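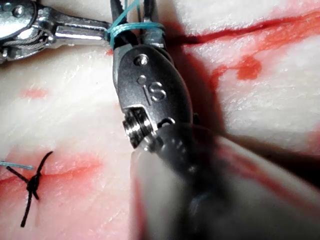

Satin metal up close, with two small round pins above the letters IS.

Toprak Metal Care Cloth, Large
by Drovier

If you have ever rubbed away at a satin faucet with an old T-shirt and ended up with one shiny patch in the middle of it, the Toprak cloth was made with you in mind. It is a soft, thick, double-layered cotton cloth for metal that has a finish you would like to keep. I started sewing these for my own kitchen, where we have a brushed steel range hood that shows every fingerprint in the house (and there are plenty, we cook a lot and the kids like to hang off it), and after a while my sister wanted one, and then her neighbor, and now here we are with a proper product page!

The large size is 16 by 20 inches before its first wash and a bit smaller after. It's big enough to fold into quarters, so you get several clean faces before it has to go in the laundry, and one face of the outer layer has a slightly nubby weave. Use the nubby side for the first pass and the smooth side for the last. The edges are turned under twice and stitched with cotton thread, with no nylon tag or plastic label anywhere on it, and the washing instructions come on a card in the envelope.

What it's good for

Faucets and towel bars, drawer pulls, lamp bases, toaster sides, door plates, the good scissors. It does very nicely on bicycle bells. Customers tell me they use it on trumpet cases, sewing machine beds and one very old adding machine, and I love getting those letters, so please keep sending them. For silver plate or anything lacquered, start in a corner where it won't show, and go lightly. I wouldn't use it on gold leaf at all.

How to use it

Dust first. A dry paintbrush is the best thing for getting grit out from around screws and hinges, and it only takes a minute. Then dampen a corner of the cloth with plain warm water, wring it out as hard as you can, and wipe in the direction of the grain if your metal has one. Satin finishes often don't show a clear grain, so in that case long straight strokes will do, and try not to go in circles. Turn to a dry face and go over it again right away. Water left sitting around a pin or under the lip of a handle is what leaves those little brown halos.

If there is grease, a drop of dish soap on the damp corner is plenty. For dull spots that soap won't touch, we carry the Derero paste in a 410-gram jar. It goes a very long way (mine has been under the sink since we moved in and I am not yet halfway down), but please keep it for bare metal and leave your brushed and satin pieces to the cloth alone. The paste will brighten them, and they'll look patchy next to whatever they're mounted on.

Washing and keeping

Warm machine wash with your towels, and skip the fabric softener, which coats the cotton and makes it smear. Tumble dry or hang it up. A cloth that has been used with paste should be washed by itself the first time. Ours are put away in the Nestow drawer pouch, a plain cotton sleeve with a flap, so that crumbs and stray staples don't get into the weave. The pouch is sold separately and holds two large cloths, or one cloth and a brush.

Details

Size: large, 16 x 20 in.
Material: cotton, two layers, cotton thread
Colors: oatmeal, slate, brick
Item number: 151
Sold: singly or in pairs

The brick color can bleed a little in its first wash, so give it a rinse in the sink before it meets anything white. Slate was out of stock for most of the spring and is back now. We cut 500 of them in this batch, and the next batch won't be ready until December, so if you want slate for presents I would order early.

Shipping

Single cloths go out in a flat paper envelope and pairs in a small box. We pack orders every weekday morning and they usually leave the same day. If yours arrives with a loose thread or a crooked hem, write to me with your order number and I'll send another, and you can keep the first one for the garage. I look over each cloth before it's folded, but I do miss one now and then, especially with the oatmeal thread on the oatmeal cloth.

Thank you for reading all this way down about a piece of cotton.

Natalia Cárdenas
Drovier

Contact us | Shipping and returns | © 2018 Drovier | Back to top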